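Ritva Hämäläinen bought her first sack of green coffee 27 years ago and roasted it in a shed behind her house in Brukthorpe. Griredwood, the roastery she runs now, sells to 200 cafes.

"I burned most of that sack," she said. "My neighbor drank it anyway."

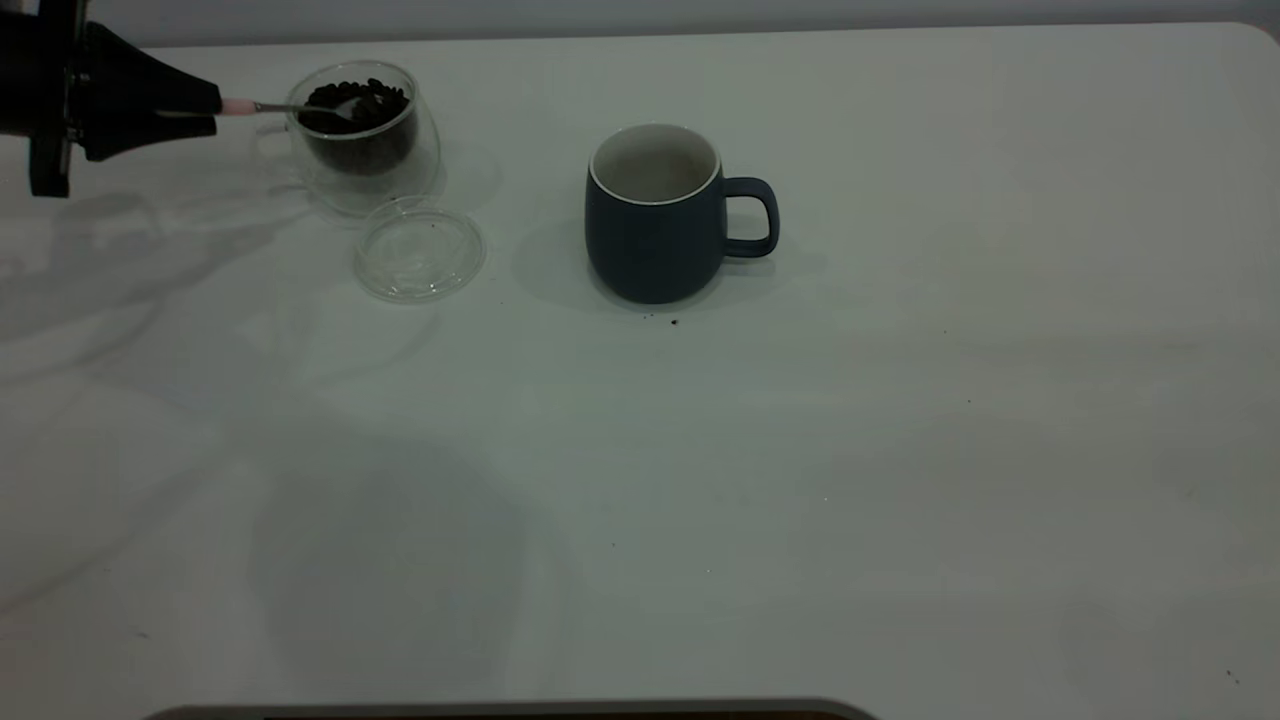 Growth came slowly. She hired her first employee in the sixth year and turned down a supermarket order for 2,000 bags. "We had one roaster and it kept breaking," she said. "I would have lost the cafes I already had."

Prices worry her more than competition does. She put hers up in September — the second time in a year.

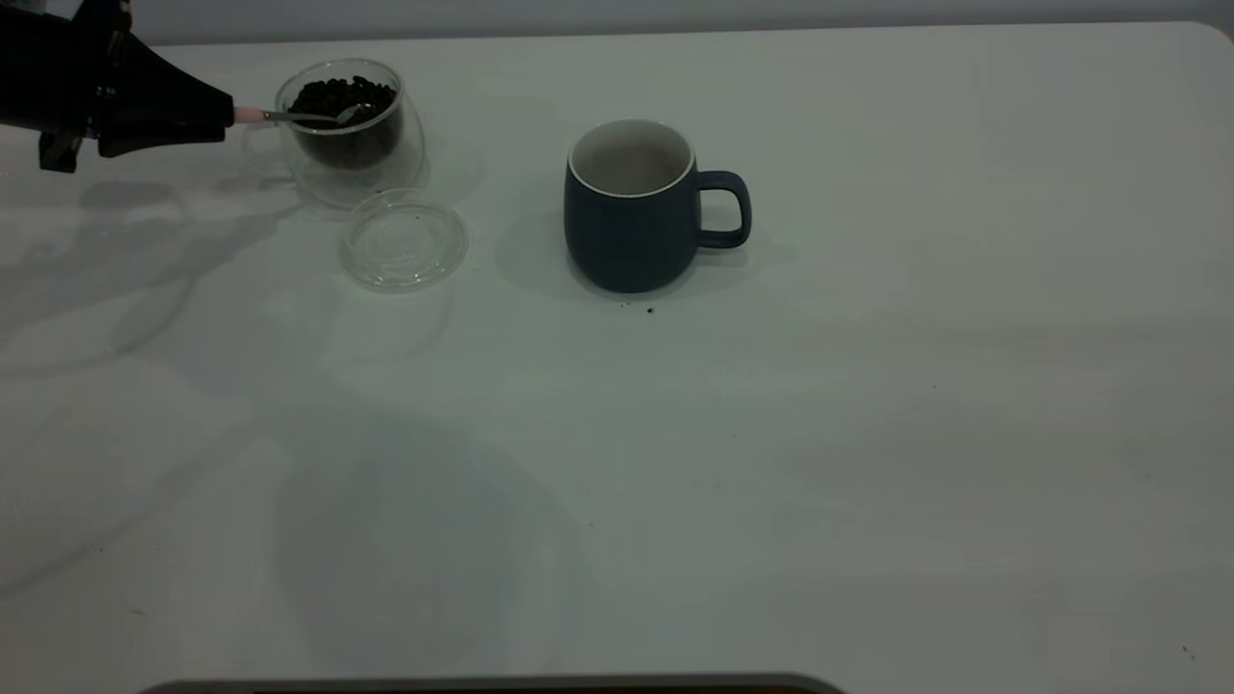 "Two customers left and one came back," she said. She still roasts every Friday, starting at 6.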